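Contents | Previous | Next | Glossary | Index

Chapter 6
Holding On and Letting Go

Howard Cropper
Updated March

Pick up a paper clip and pass it to the person next to you. For a moment, both of you have it. Your fingers are still pressing, theirs have just started to, and the clip is being squeezed from two sides. Then you let go. Most people have done this so often that they never feel the middle part, and the middle part is what makes this chapter such fun to teach!
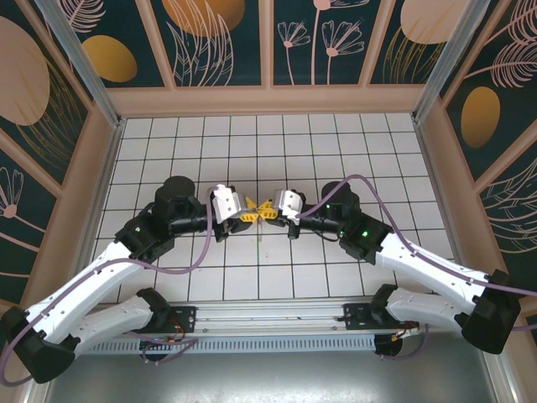 6.1 SMALL THINGS AND THE SHARED GRIP

A big box is forgiving. You can take it by a corner, shift your hands, and lean it on your hip. A small, light thing gives you very little surface to work with, and whoever holds it first is already using part of that surface. The second holder has to make do with what is left over.

Shape matters a great deal. A flat tab or wing is a gift, offering two faces to press against. Wire is much harder. It is round in section, it can roll, and a loop of it can swing from the point where it is pinched. I have used wire loops to start this topic for years, first at Haworth and now in the Friday lab at Brellcombe, and I still love watching a class discover how stubborn a scrap of wire can be.
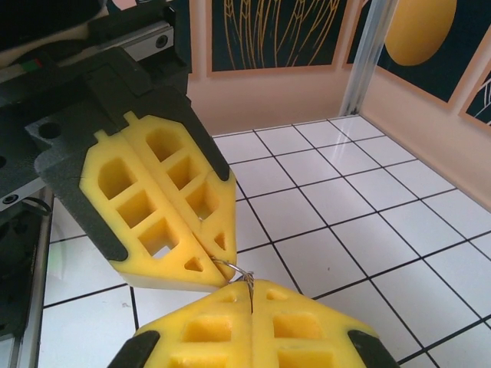
Figure 6.2 Thin wire loop pinched at the tips of two yellow foam pads.

Two ideas will carry us through the next few pages. The first is pressing force, which is how hard the two sides of a grip push toward each other. The second is friction, which resists sliding where surfaces touch. Press harder and, in general, you get more friction – up to the point where the thing bends, dents, or shoots out sideways.

Softness changes the picture too. A soft pad gives a little and wraps partway around whatever it presses on, so the contact spreads out. Your fingertips do this beautifully. Try holding a straight pin between two coins and then between finger and thumb, and you'll feel the difference right away.
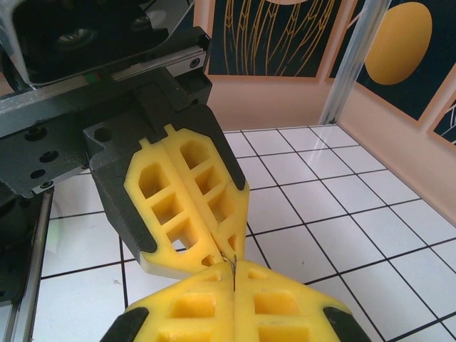 Timing is the other half of a good pass. If the giver opens too soon, the thing drops. If the giver opens too late, both sides pull, and a thin wire may be bent by the tug. We will look closely at that short overlap in Section 6.3, where you will need a loop of wire, a partner, and a patient attitude.

Words to know: pressing force, friction, contact area, overlap

Before you read on
Pass a key ring to a partner with your eyes closed. How did you know when to let go? Write down your answer and keep it – we come back to it at the end of the chapter.

Contact Kularar Textbooks | Copyright Kularar | Back to top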